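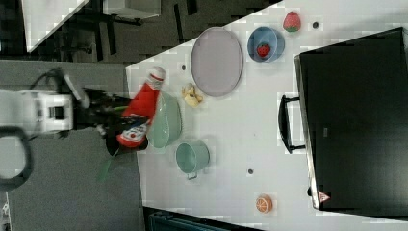 Figure 3. Pretend kitchen on the white table, with ketchup bottle, dishes and toy fruit.

3.2 Setting the play table

We were fond of this table from the start, and we spent a good part of December arguing happily over what belonged on it. The families who visited us at Curkcombe had told us (at some length, bless them!) that a play kitchen works best when the colors are soft and the food is easy to recognize, so we kept to mint green, lavender and blue for the dishes and let the fruit be as bright as it liked. In the end 53 families took part, and each child had 10 minutes at the table before any adult made a suggestion.

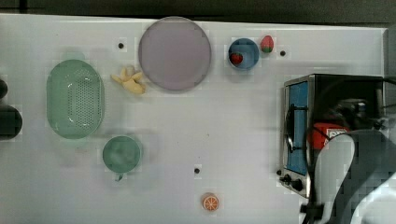
The strawberries deserve a word of their own. One of them sat in the blue bowl and the other was set down on the table close by, and we wanted to know whether a child would bring the two together unasked. The large lavender plate was left empty for a similar purpose, as an invitation to serve a meal. All 247 play episodes were then coded with the Brosisley scheme, which treats putting food on a dish and putting it away as separate acts.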